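Can a machine do it yet? Kitchen and shop chores, March update

Quick one this month, I'm behind on everything. People keep asking which chores you can hand off to a machine and which ones you still have to do yourself. Going by what we've tried at my place and at Pavithra Reddy's repair shop. Tips mixed in as I go.

FLOORS
Yes, mostly. Robot vacuums are fine on hard floor. Socks, charger cords and rug fringe still stop them dead. Tips:
Pick up cords the night before, not the morning of.
Tuck rug fringe under and hold it with a strip of double-sided carpet tape.
Empty the bin every run. Every run. A full bin just pushes grit around.
Hair on the roller – seam ripper, straight down the groove, pull.
Mopping pads: wash without fabric softener or they stop soaking up anything.

DISHES
The washing part was solved ages ago. Loading and unloading, no. Saw a demo arm put plates in a rack, one plate at a time, and it was fine with plates. Then a whisk. Oh well. Until then:
Load big plates at the outside, small ones in the middle.
Knives by hand, always.
Unload the bottom rack first so the puddles on the cup bottoms don't drip down on dry plates.
Clean the filter. If you don't know where the filter is, that's your smell.

LAUNDRY
Folding – no. I'd love to say yes. Towels are close, a square is a square. Fitted sheets forget it. Rima Sleiman runs the linen room at a small inn and priced a towel folder called the Fillora. Wants everything fed in flat by hand, corner to corner, at which point you've done half the fold. She passed. Her tips, which are better then mine:
Shake each towel once, hard, before it goes in the dryer.
Fold warm.
Stack with the fold facing out so you grab one and not three.

SORTING SCREWS AND SMALL PARTS
Sort of. Pavithra has a little bench sorter, the Jirosix, paid $499 for it. Does machine screws well if they're all clean. Oily ones stick together and it calls two screws one long screw. She ran a whole coffee can through, 2748 pieces by its counter, and still had to go over the washers herself. Tips:
Degrease first. Dish soap, hot water, old strainer, dry on a towel.
Pull the washers out with a magnet on a string before anything else. Brass ones you'll have to pick.
Muffin tin for the leftovers. 12 cups is plenty.

WIPING DOWN AND PICKING UP
Picking up one thing from a clear surface, getting pretty good. Wiping, less so. An arm can drag a cloth back and forth all day but doesn't know a sticky spot from a clean one, and on a shiny top the glare fools the camera. It'll chase a reflection.

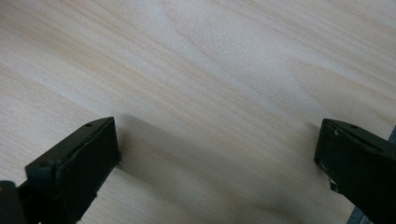

Wiping with the grain is still the first thing I'd teach anybody, person or machine. Long strokes, end to end, overlap a bit, then one pass along the edge. Light wood-grain tops like this one, with the lines running on a slant and that pale bluish shine across the middle, are where you miss smears, so get your head down low and look along the surface toward the window. Specks too. One little pale fleck near the gripper is easy to miss from straight above. Go over the open part between the fingers first, then move the gripper out of the way and do where it was. And check the fingers while you're at it – the scuffed, chipped-looking strip on the lower edge of the right one is the kind of place crumbs like. Dry soft brush, then a barely damp cloth. No spray anywhere near the gripper, put it on the cloth.

Other bits for wood tops:
Damp cloth, not wet. Wring it twice.
Dry right after.
Skip the scrubby side of the sponge.
Stuck-on label – hair dryer on low, then a plastic card.

HAULING AND STACKING
Shop floor only. Carts that follow a taped line, yes, they work. Pavithra looked at a Kramer cart rated for 700 pounds, way more than she needs, and it can't do her door sill anyway. If you try one, sweep the line daily, dust kills the tape. Keep a hand truck around regardless.

WINDOWS
The Bronovero stick-on window thing: middle of the glass fine, corners no. You'll be doing corners with a rag on a butter knife. Do them before you run it so the drips get caught.

So floors, yes. Screws if you prep. Everything else, keep your rag. Oven racks next month, send me what you use, I've tried the bathtub and dryer sheet method and I'm not sold on it.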